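13/02/2022 — metrics notebook, Hilik

Churn number still wrong. Dashboard says 1648 active accounts, export says fewer. Mohit thinks the trial signups from Barros are being counted twice. Makes sense, the gap is roughly 5 percent. Asked him to rerun with trials stripped out.
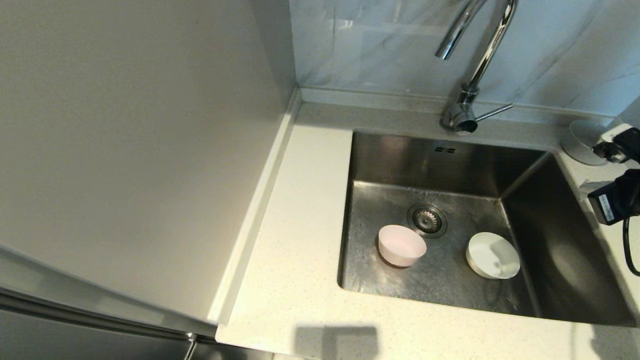 Activation next. Current definition is "logged in once", useless. Bimla wants four actions inside eight days, I'd go lower. Need a test case for the Hemance kitchen listings — draft one tagged steel sink, gooseneck faucet, white speckled countertop, see if a new user gets through the tags without quiting. Time each step.

Still open: cohort table stops at August, dont know why. Ask Bimla Prajapati for the old query before touching anything.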